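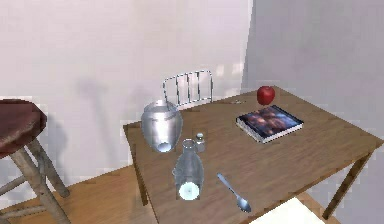 Luuk Claeys told me, when I said I was building an arm to lay the breakfast table, that I already had two and they both worked. I said that was the sort of remark that had held engineering back for centuries. He went to put the kettle on, using one of them.

Last updated: December

BETINE LAYS THE TABLE – notes for the talk at Melau

(Start with the Luuk story. If Luuk is in the room, point at him. Wait for people to finish turning round.)

Opening

Hello. Most of you know me from the end bench, the one with the clamps I keep meaning to return. I've been building a robot arm there since the spring. She is called Betine. The software that tells her what to do is called Skerkilow, and the name was free, which is the best I can say for it.

The job is small. Pick things up off a table, put them down somewhere else on the same table, and don't break anything made of glass. I chose it on the grounds that it was easy. I'd like that noted, as it's the last time tonight I'll use the word.

Tonight is mostly about the simulator. I know some of you came to see an arm knock a bottle over in person. There will be time at the end.

Why a simulator

(Don't rush this bit. Last time I practised it I was done before I'd taken my coat off.)

Betine's first shoulder was printed. It was a lovely shoulder. The first time I asked her to reach across the bench she went past the place I'd asked for, past the bench, and into the pillar drill. The drill was fine. I spent the evening picking bits of shoulder out of the swarf tray, and at some point in that evening I decided that she should make her next mistakes somewhere made of numbers.

The second shoulder is aluminium. Luuk cut it for me and has mentioned this since.

So the order of work now is: try it in the simulator, try it again with things moved, then try it on the bench with my hand over the stop button. You'd be surprised how relaxing the first two stages are. I can be wrong with a cup of tea in the other hand.

What's on the table

(Picture up. Leave it up until the motors section.)

The simulated room is a corner with two walls and a plank floor, and I've put no more effort into it than you can see. There's a table, a chair behind it, a stool off to the side. The textures are blocky. I've had comments about the textures. I'd like to say, to the person who made the comments, that Betine doesn't mind.

The things on the table each have a reason.

The bottle is clear glass and tall and thin, which makes it the worst thing on there. Depth cameras look straight through glass and report whatever is behind it, so as far as the camera model goes there is a small odd ripple in the wood and nothing else. Skerkilow's first opinion of the bottle was that it wasn't there. Its second was that it was a fault in the table.

The metal jar is the next worst. Shiny things show you everything in the room except themselves. I swapped the jar's finish for a dull one to see what would happen, and the success rate shot up, and I felt very clever until it was pointed out that the real jar would go on being shiny whatever I did in a menu.

The spoon is the one people ask about. A spoon is hard to lift for a reason any toddler could show you: it's flat, it's thin, and there's no room to get your fingers under it. What we ended up doing is going for the handle from above, closing gently until the fingertips touch the table, and then dragging it a little before lifting. It looks dreadful. It's how I pick up spoons too, now that I've had to watch myself do it.

The book lies flat. I don't ask Betine to pick it up, her grip doesn't open that wide. It's there to be in the way. Same with the chair back: she has to learn that the space over the far edge isn't hers.

The apple is a treat. Round, red, nothing see-through about it. Every session starts with the apple so that one of us feels good.

(Someone will ask about the salt shaker. Glass with a metal cap, so it has both problems at once and is small as well. I've been putting it off.)

Motors

(Picture down. Hold up the elbow joint. Don't drop the elbow joint.)

The motors are second-hand, out of a batch that Namboodiri was clearing. I should say they were sold honestly as seen and I saw them, so whatever follows is on me. They're strong enough. They also have some slack in the gears, which means that if you ask the elbow to stop it stops in its own good time, and then thinks about it, and then settles.

In the simulator the gears had no slack at all. This is the heart of the whole talk, so if you've been looking at the biscuits, come back now. In the numbers, Betine reached out and stopped dead on the spot, every time, like a ballet dancer. On the bench she reached out like someone feeling for their glasses.

I could have bought better motors. I priced them up, and then I closed the page and made the simulation worse. I measured the slack with a dial gauge at each joint, wrote it down, put it in the model, and added a bit of random wobble on top for luck. The simulated arm became as clumsy as the real one, and from then on a plan that worked in one had a fair chance in the other. It's an odd feeling, spending a fortnight making your software deliberately poor. I recommend it.

The numbers

There are only a couple, so pens out.

A full run is 600 tries, all in simulation, with everything on the table nudged somewhere new before each one. It goes overnight on my old desktop under the bench. If you've been in late and wondered what the hum was, that was it, sorry.

The first full run, Betine got the spoon 209 times. I was pleased with that. I told people. Then I watched some of the recordings and found that a good share of the wins came from her shoving the spoon off the front edge of the table and catching the handle on the way down. My scoring said: spoon is off the table, spoon is in the gripper, well done. There was no line in it about how.

I've changed the scoring since. She must now lift the spoon while the spoon is over the table. Her score dropped like, well, a spoon. It has been climbing back and I'm not going to give you the new figure tonight, as I've learned something about announcing figures.

(Pause. If nobody laughs at the spoon, carry straight on.)

On the bench

What carries over from the simulator:

The rough shape of every reach. Staying clear of the chair. The order in which she does things, so that she isn't leaning over the bottle to get at something behind it.

What doesn't:

Cables. I left the cables out of the model entirely. The real Betine has a fat bundle of them taped along her upper arm, and when the wrist turns far enough they go tight and pull her off line. My fix is more tape, in a loop, with some slack left at the wrist. If anybody here knows how to do cables properly, please find me afterwards and be kind.

Light. The simulated room has the same light all day. Melau has the big window, and late in the afternoon the sun comes across my bench and turns every shiny thing on it into a headlamp. For a while I only tested after dark. Then I started moving the lamp about in the simulator between tries, which helped more than anything else I did that month and took me less time than hanging the curtain had.

Touch. In the numbers, friction is a value I typed in. On the bench it depends on whether the fingertips have been wiped since someone ate a sausage roll nearby. The tips are bicycle inner tube, glued on. They grip well when clean. There's a cloth hanging by the bench and I'd be grateful if it stayed there.

If you want to have a go

You don't need an arm to start. I'd go further and say don't have an arm to start. Get a table into a simulator, put an apple on it, and get a made-up gripper to the apple. It'll take you a wet weekend. Then change the apple for something horrible.

Measure your own joints. Don't trust the sheet that came with the motors, even a nice sheet.

Watch the recordings before you tell anyone your score. I've said this already and will probably say it again in the car park.

Put the stop button where your hand already is. Mine was on the wall at first, very neatly mounted, and I had to walk past the arm to reach it.

Questions

(Likely ones.)

How much did it cost? Less than a holiday, more than I told them at home.

Can it lay a table? It can move an apple along a table with real confidence. The spoon is getting there. The glass bottle in the real tests is a plastic one for now, with a strip of masking tape round it so she can see it.

Will you share the code? Yes, once I've taken out the comments. Some of them are about Luuk.

Can we see it go? Yes – stand behind the yellow line, and would whoever is nearest the window pull the curtain across.

(Take the elbow joint home. Give back the clamps.)

4 comments | Share
Contact | © Melau shared workshop | Back to top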